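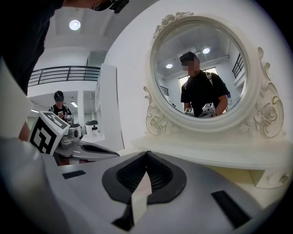 Pollock Street Community Hall, August walk-through, kitchen and back rooms. Checked by Natsumi Arai, comments by same, complaints to Gillespie Cairns, who has the keys and the budget. I went round on Saturday in my soft shoes, having learned from the last inspection, and everyone else was dressed as they pleased, down to a black shirt leaning over the work in the back. Dark clothes are fine by the checklist, which only cares about sleeves near burners.

Front door closer: PASS. Slams, but closes.

Exit sign, north side: FAIL. Lit, and pointing at the broom closet.

Fire extinguisher, kitchen: PASS. Tag in date. Unhooked it to be sure and it took me 2 tries to hang it back.

Fire extinguisher, hallway: FAIL. Serving as a doorstop again. See my last 9 comments.

Smoke alarms: PASS, all but the one over the stage, which chirps. The choir has learned to sing in time with it.

Hot water at kitchen sink: PASS, eventually.

Outlet covers: FAIL. One cracked behind the Esunlow fridge. Tape is not a cover, Gillespie, even good tape.

Ladder: FAIL. Third rung moves. Tagged and locked in room 29.

First aid box: PARTIAL. Plenty of slings, no bandages, one birthday candle.

Stair rail: PASS. Sticky. Would rather not know.

Spare key to meter cupboard: not on its hook. Key number is 622 if anybody finds it in a coat.

Recheck of failed items: before the Drornorard supper.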